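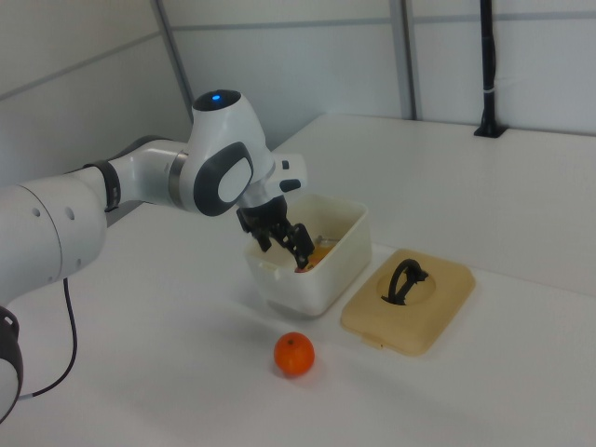

Photo: Henrique Brandão, Prunby bench

April 12, 2023. Packing cell, box-filling task.

Two arms on the schedule, same container type on both. The order from Hadus is mixed fruit plus small hardware in one box, so the part list stays as it was in January: citrus, apple, utensil, yellow plastic piece. Grip force for the citrus is set lower than for the apple. Keep it that way until the bruise check is signed.

What changes for the packers: filling moves to the arm, lidding stays manual. Uddin wanted lidding automated too. I have asked to hold that until the handle on the lid is settled. Two people per shift instead of the present arrangement, one on lids and labels, one on restock and faults. Both rotate every 30 minutes. Last month's complaint was standing still and watching, and the rotation is meant to deal with it.
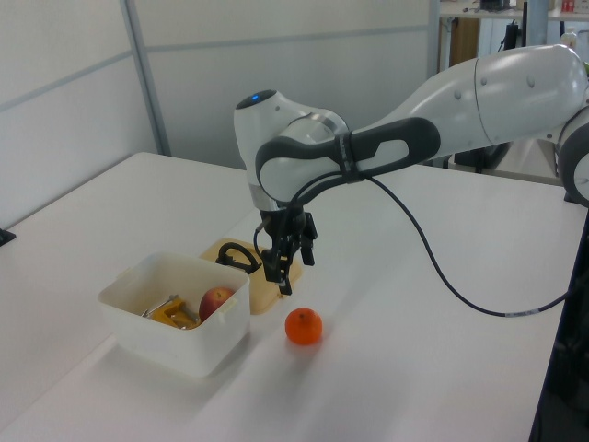
Who clears a fault when the arm stops mid-pick?
The restock person, after pressing hold. The lid person keeps working and does not reach across.

Fault log for the Gititwood line, job 3345, goes on the shared sheet. Write the item and the container position. "Dropped" alone is no use to whoever reads it on the next shift.

Training is 20 minutes per person, at the bench, with the arm at reduced speed. 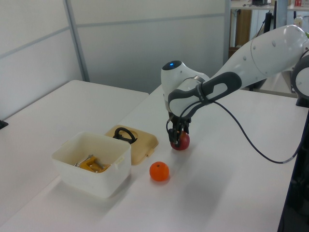 Reduced speed also applies after any change to the pick order, for the first full box. Packers have asked to be told about such changes before the shift starts. Agreed; I will post them by the hold button. Still open: pay grade for the fault role. Henrique to raise it with Uddin.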